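# Questions I get about my bracelets (and my very slow shop)

Hi! I'm Yao-tsung Au, and I string beads at home in the evenings and sell what I make under the name Plumov. Most of my email is the same handful of questions, so I finally sat down in February and typed out proper answers.
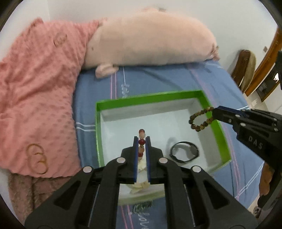

If your question isn't covered, write to me anyway. I read everything, usually with tea, usually after nine at night, so please don't worry if a reply shows up at a strange hour.

## How do I figure out my size?

Wrap a strip of paper around your wrist just below the wrist bone, mark where it meets, and lay it flat against a ruler. Send me that number, the bare one, with nothing added. I add the extra myself, and if you add some too you'll end up with something that slides off over the sink. (Ask my sister.)

Bigger beads eat up more room on the inside of the bracelet, so a chunky one needs a longer strand than a skinny one for the very same wrist. I work that part out. You only have to do the paper strip.

No ruler? Mail me the strip! People have done it and I love it.

## Can I wear it in the shower?

I wish you wouldn't. Glass beads don't mind water at all, but the elastic does, and soap is worse than water. It gets into the knot and sits there. Hand lotion and sunscreen do the same kind of damage, only slower. Put your bracelet on last, after everything has soaked in, and take it off first when you get home.

Swimming pools are a flat no from me. I once wore a coral-colored one for a whole week of pool days to see what would happen, and the cord went chalky and gave up in the parking lot.

## What cord do you use?

Stretch cord for most things, doubled, and coated wire with a clasp for anything heavy. I get both from McGrath, a little supply place that still sends paper invoices, and I've tried switching to cheaper stuff twice and regretted it both times.

I pre-stretch every piece before I string it. You pull it firmly a few times, let it rest, and pull again. If you skip this the bracelet looks perfect for a week and then there's a gap showing between the beads. If you're making your own, please do this step! It takes less than a minute.

## Mine broke. Will you fix it?

Yes. Restringing is free the first time and costs $3 after that, plus whatever it costs you to mail it to me. Put the beads in a small zip bag, and put the bag in a padded envelope. A plain envelope goes through the sorting machines and arrives with a hole in it and no beads. I've had two of those and it's a sad thing to open.

If you lost a few beads when it snapped, tell me which ones. I keep leftovers from most batches and can often match them. With older batches I might have to get close and call it good, and I'll send you a photo before I tie anything off.

## Which knot do you use?

A surgeon's knot, pulled tight, then a second one on top. A tiny dab of glue goes on after that and I leave it overnight before trimming. I know some people burn the ends with a lighter. I tried that and melted a knot I'd just spent ten minutes getting right, so no more fire at my house.

Tuck the knot inside a bead with a wide hole if you've got one. If you don't, it's fine, it'll just sit between two beads on the underside of your wrist.

## Do you take custom colors?

I do, within reason. Tell me two or three colors you like, or send a picture of a scarf or a garden or a couch cushion. One woman sent me her kitchen tile and it turned out to be one of my favorite orders ever. What I can't do is match a color exactly from a phone screen. Your screen and mine won't agree, and neither one will agree with the bead in daylight.

If the match really matters (weddings, mostly), I'll mail you sample beads on a safety pin first.

## How long will my order take?

Ready-made pieces go out within a couple of days. Custom ones take longer, and in the weeks before Mother's Day they take a lot longer. My record for a single month is 76 bracelets and I don't plan on beating it. My thumbs had opinions.

## What do you store your beads in?

Too many things. The main stash lives in a stack of Jitus drawers that I bought secondhand and that stick when it's humid. The fancy beads are in old spice jars. I tried labeling everything by color name once and got stuck arguing with myself about whether something was rust or brick, so now the labels just say what month I bought them.

## Can I see more photos before I buy?

Sure, just ask. I take them near the window on an old Lumix, and I'm happy to shoot a piece on my wrist so you can judge the bead size. Cloudy days give the truest color, so you may have to wait for the weather.

## Do you teach?

Not formally! But the library lets me run a drop-in table now and then, and you're welcome to bring a broken bracelet and fix it there with my cord and my good scissors. Kids are fine if they're past the age of eating beads. Bring reading glasses if you use them, the light in that room is terrible.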